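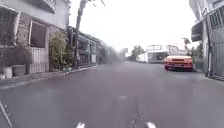
SANDEN, May

Driditz is going shopping again. The family-owned maker of soups, sauces and frozen dinners said this morning it has agreed to buy Plattner, the smoked meat and deli business, in a deal that will take it into a part of the grocery store where it has never sold a single product.

And what a way to get in! Plattner's peppered turkey and maple ham have a loyal following, the sort of customers who will drive across town if their usual shop runs out. Driditz has spent years making the food people keep in the cupboard for a cold night. Now it gets a place in the lunch box as well.

The price was not given. The two companies said their combined workforce will be just over 2,000 people, spread across 13 plants, and that all of those plants will stay open. Plattner will keep its name, its recipes and its head office. Driditz says it has no wish to fiddle with the flavours either, although it would love to put that maple ham into a split pea soup, and a test batch is already in the works at its Sanden kitchen.

This is the company's third purchase in 7 years, and easily the largest. The one before it, Clorus, was a little maker of chickpea snacks and dips that few shoppers outside its home region had heard of. Clorus has since tripled the number of stores it sells in, and its roasted garlic dip won a spot in the chilled aisle of two big chains last fall. Driditz used the same approach there: leave the cooks alone, and lend them the trucks, the warehouses and the sales team.

Trucks matter a good deal in this deal, too. Plattner has been paying outside carriers to move its chilled goods, and some smaller towns have gone without deliveries for weeks in the winter. Driditz runs its own refrigerated fleet and expects to add Plattner's products to its northern routes first, with the rest to follow once the new labels and order codes are sorted out.

The sale still needs approval from the competition regulator. The companies overlap very little, and both said they hope to close before the end of summer. Until then they will go on taking orders separately, and stores have been told to keep using their current contacts.

Driditz also hinted that it has more on its list. Frozen breakfasts and bakery goods were both mentioned as areas it would like to be in. Pea soup comes first, with samples due at the Sanden factory shop next month.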